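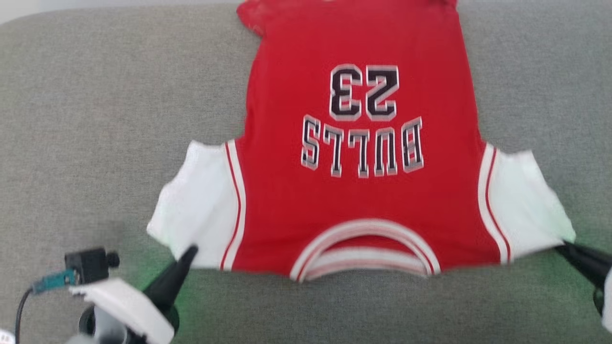
September 19, 2018

Shirts all day again. We are on the 400 run now, and the rule sheet for laundry items is getting its last changes before it goes to Cleltdale for review.

Most of the morning went on section 7, grip points. The old wording said "hold the garment by a suitable edge," and every operator read that differently. The new wording says sleeves are held at the outer corner, never by the trim or the neck ribbing, and that no finger rests on printing. The red Bulls shirt is a fair test of it — big letters right across the chest, white sleeves, striped trim at the armholes. With the collar toward the robot there is plenty of plain cloth to take hold of.

We argued over whether a finger pressing on a sleeve counts as a grip. Fluvel's draft says it does. Mine said it doesn't. I gave in, as their version is easier to check from the logs, but I asked for a line saying which arm is pressing and which is closed. That went in as 7b.

Also settled: orientation. A shirt may be laid either way up so long as it is flat before the count starts. Wrinkles are allowed. A hem folded under is not.

The Tsai checklist still has the old stop procedure on it, from May. I need to swap it out in both rooms — hands stay off the surface until the arms are parked, and the operator says "parked" out loud.

Lunch late. Form 704 still not signed. Lidau wants it by the end of the week, so I'll print another copy tomorrow.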